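4. Registering players and transfers

This section covers adding a player to your club's roster in Irotley and moving a player from one club to another. You need the Club Secretary role or higher. If the Players tab is gray, ask your league administrator to change your role under Settings > Access.

4.1 Adding a new player

1. Open the Players tab and select Add Player.
2. Enter the family name, given name and date of birth as they appear on the player's ID. For names with accents or umlauts (Kerstin Stüber), type the letters as written. The match sheet prints them correctly.
3. Choose a squad. A player can be listed in one senior squad and one youth squad at the same time.
4. Upload the signed registration form as a PDF.
5. Select Submit. The status changes to Pending until the league approves it.

Note: The file limit is 20 MB. Scans saved as photos are often larger, so save them as black and white first.

Caution: Do not create a second record for a player who has been with another club in the league. Use a transfer instead. Duplicate records lose the card and suspension history, and the league has to merge them by hand. 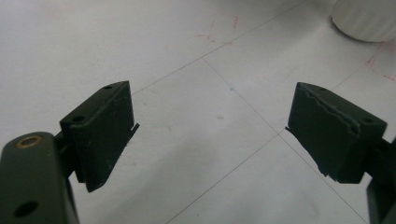

4.2 Requesting a transfer

1. Select Transfers > New Request.
2. Search by player number (for example, 3481) or by family name.
3. Check the date of birth before you go on.
4. Pick the transfer type: Permanent, Loan or Return from Loan. For a loan, enter the end date.
5. Select Send to Releasing Club.

The releasing club gets an email and has four days to answer. If it does not answer, the request goes to the league for a decision. The player stays on the old roster and can still play there until the transfer is approved.

Note: Requests sent outside the July window are held as Queued. International transfers cannot be finished in Irotley. Attach the clearance letter and leave the status at Draft.

4.3 Importing a roster

Clubs moving over from Nikico or Rangel can import a CSV file under Players > Import. The first row must hold the column names. A single file can have up to 2000 rows. Rows with a missing date of birth are skipped and listed in the import report.

Caution: An import cannot be undone. Export your current roster first.

For problems with a request, contact the Brastomov support desk and include the player number and the request status.

Section last revised 13/03/2020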